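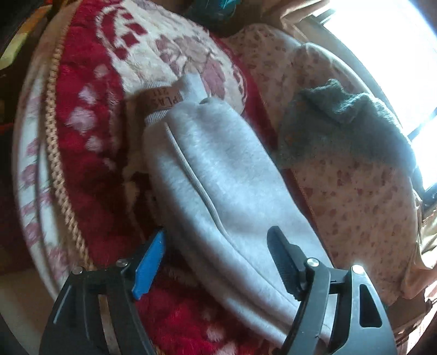

4. Picking up folded clothing

This section covers the hand-held gripper supplied with the Runasard home recording kit. Complete section 3 (pads and pivot pins) before you start.

4.1 Preparing the garment

1. Lay the garment on a bed or table. Thick bedding may stay in place.
2. Fold it lengthwise into a long bundle. Leave zips and buttons on the inside.
3. Check that the bundle weighs no more than 300 g. Put heavier items to one side for the two-handed task in section 6.

4.2 Gripping

1. Hold the gripper by its handle and open the jaws fully.
2. Lower the fingers until there is one on each side of the bundle.
3. Close the jaws slowly until both pads press on the fabric.
4. Hold still for 5 seconds.
5. Lift, move the garment to its new position and open the jaws.

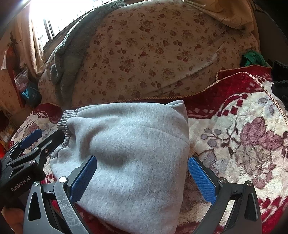
Fig. 4-2. Blue finger pads pressed against the sides of a folded grey fleece garment.

Note: Fleece and other soft knits bulge between the pads. Keep closing until the fabric stops giving way, then stop.

Note: If the blanket comes up with the garment, open the jaws, raise the gripper slightly and grip again.

CAUTION: Keep your free hand clear of the finger linkages while the jaws are closing.

CAUTION: Do not pull a garment out of closed jaws. Loops and cords can catch on the pivot pins.

4.3 After each session

Wipe the pads with a dry cloth and pick out any lint. Record up to 20 lifts in one session, then rest your hand. Replace the pads after 210 sessions, or sooner if the surface has worn smooth. Spare pads are sold in pairs by Trajkovski, Eltcombe.

For folding garments with two grippers, see section 6.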